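The Naming of Rerndale
Fiction
By Pascal Hamel | February
14 comments | Share

The agency was called Lamptey, after nobody in particular, and it charged by the syllable.

That was Rima Hourani's private joke. The invoice said "discovery phase", but she had divided the total by the syllables delivered and found the arithmetic oddly consistent. She had been head of marketing at the Cuvville Mutual Dairy for eight years, and in that time the dairy had sold yogurt under the name Cuvville Mutual Dairy Yogurt. People bought it. The new board found this embarrassing.

"We began with 1,784 candidates," said Kjell Tveit, dimming the boardroom lights himself. He wore the kind of glasses that are chosen in a meeting. "We eliminated anything that tested as damp."

"How many was that?" asked Hiba Ghanem, the chair.

"Most of them. It's yogurt."

He clicked. A single word came up in pale grey lettering on slightly paler grey.

"Mumov," he said, and let it breathe.

Rima watched the board try it silently, lips moving, like people checking for spinach.

"It's maternal," said Kjell. "It's forward. It has movement in it, quite literally, if you take off the mum."

"It sounds like someone leaving home," said Rima.

"Exactly," he said, and wrote it down.
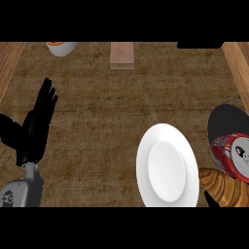 A black hand over a worn brown tabletop. Computer rendering.

The trouble came at ten past four, when Najwa Geagea brought in the coffee. Najwa ran the filling line, and was carrying coffee only because the assistant was home with a cold. She looked at the screen for some time.

"Is that what's wrong with the projector?" she asked.

Kjell explained about the maternal and the forward. Najwa listened politely and put the milk down.

"My uncle had a Mumov," she said. "On his neck. They froze it off."

It wasn't true, Rima learned later. There was no uncle. But the word had changed colour in the air, and one of the directors touched his collar.

Kjell clicked quickly to the backup, which was Rerndale.

"Is that a place?" said Hiba.

"It feels like one."

"Can anybody say it twice?"

Two of them tried. The minutes record only that a short break was taken.

In the end they paid the invoice and ordered 347 cartons of stationery, the printer having offered a discount on anything over three hundred. The letterhead said Cuvville, in grey. Kjell called it a bold act of subtraction and entered it for an award.

He billed them for two syllables. Rima checked.

© Pascal Hamel. Contact the author | Back to top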